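Yvonne Treloar drove the arms from the next room at Clukton, and Declan Naylor kept the tally. The buyer wanted 3,000 examples by July.
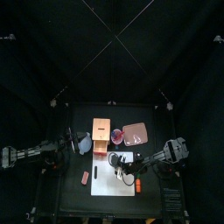

"Was that a good one?" she asked.

"Keep it," Declan said. "It learns from the clumsy ones too."

She had started to dream in grips - pull the drawer, let go, pull again. 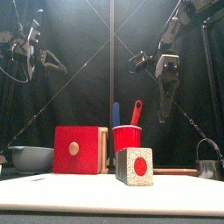 At home she reached for a cup and waited for her hand to close. It was a second late. She wrote down the time, then 29, the number of the last run, and went to bed without drinking anything.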